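Akwood perforated bench, three months on

I bought the Akwood bench in March to replace a pair of trestles and an old door, which had served me well enough for sorting, packing and the odd bit of repair work. It cost 183 pounds with the standard legs. Delivery was another 10, and the driver left it at the kerb, so have somebody ready to help you carry it in.

I chose a perforated top after borrowing one belonging to Margus Dzene, who mends bicycles and swears by them. Grit falls through instead of scratching whatever you are working on, and you can push a cable tie through nearly anywhere. Mine came in light grey, and dark ones show dust badly.

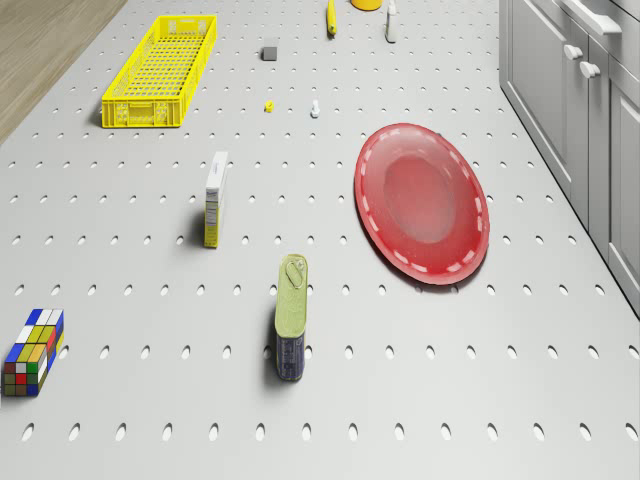

Grey perforated top, with a light grey cabinet alongside.

Assembly took me an evening. The instructions are drawings only and two of them are in the wrong order: fit the cross brace before the back legs, whatever the sheet says. The bolts are decent, the supplied spanner is not, and I gave up on it after the first leg. Darnell Alcantara, who put his together the same week, had a leg with no thread cut in it. Akwood sent him another without any fuss.

Once it was up I spent some time deciding how to store things on it. Loose parts in small tins did not work for me. Shallow open crates are better, as you can see what is in them from across the room and slide the whole lot out of the way. 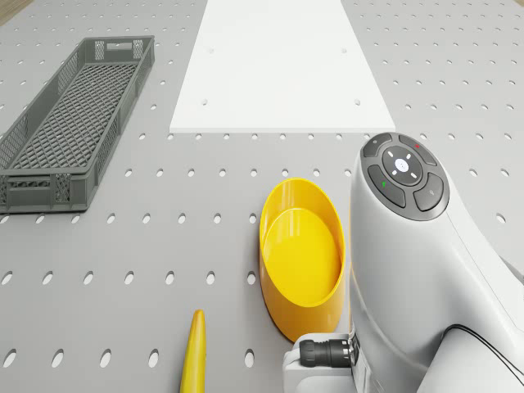

Stability and noise

The bench does not wobble on a flat floor. On my floor, which slopes towards the door, it needed two of the adjustable feet wound nearly all the way out. They have stayed put. Hammering on it is loud - the top rings like a tray - and a rubber mat under the work sorts that out.

I also tried the Zarkau bench at a friend's place before buying. It has a thicker top and costs 300 pounds, and the feet are much nicer to adjust. 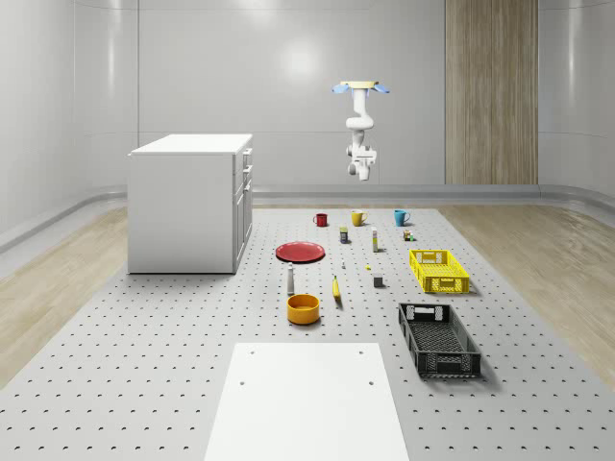

For heavy vice work I would pay the extra. For packing, sorting and light repairs I could not find a reason to.

Cleaning is the one real nuisance. A flat cloth skips over the holes and leaves a ring of muck round each, so I use a washing-up brush and then a dry towel. Glue needs picking out with a cocktail stick.
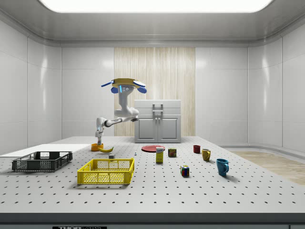
Perforated worktable with a cluster of small objects on top.

I give it four out of five. The mark comes off for the instructions and the spanner. Ots sell a set of 3 clip-on trays that are meant to fit the Akwood rail, and I have ordered some, so I will add a note when they arrive.

Updated 19th July: the trays fit, though the clips are stiff and the middle one had to be filed down slightly.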